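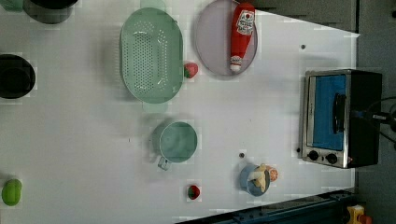

Opened by Hường Lưu | Feb 28, 2025 | Project: Jidance (student kitchen build) | Status: open

Hi all, me again! The arm keeps stopping partway through the ketchup task and I'm running out of ideas, so I'm putting everything in one ticket.

What happens: it heads for the bottle on the plate, gets most of the way over, then faults out on the wrist joint. I ran it 12 times this arvo and it stopped on 2 of them (runs 4 and 9, logs are in the shared folder). Strawberries are fine, the colander's fine, it's only ever the bottle.

Things I've tried so far:

Restarted the controller. No change.

Dropped the speed to 40 per cent, which Trí suggested. Run 9 was at that speed, so no luck there either.

Checked the e-stop wasn't half pressed (I've been caught by that before, haha). Reset it anyway and got the same fault.

Swapped the plate and bottle positions in the task file, then swapped them back when Baiba pointed out it'd muck up our comparison with last term. Sorry, Baiba!

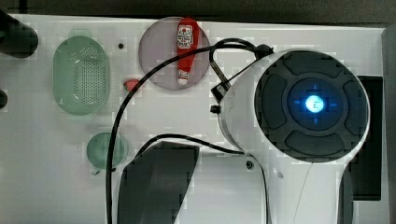
My best guess now is the cable. There's a long loose loop of it coming off the bracket, and it swings right over the plate, so I reckon it's either catching on something or tugging at the connector when the wrist turns. Bảo thinks it's the payload setting, and he could well be right, the gripper was changed over the holidays and I can't find a note of anyone updating it.

Next up I'll shorten the loop with a couple of velcro ties and run the same task again before touching the payload, otherwise we won't know which one fixed it. Vangelis, can you please send me the old settings file if you've still got it? The demo's not till May but I'd love this one closed well before then!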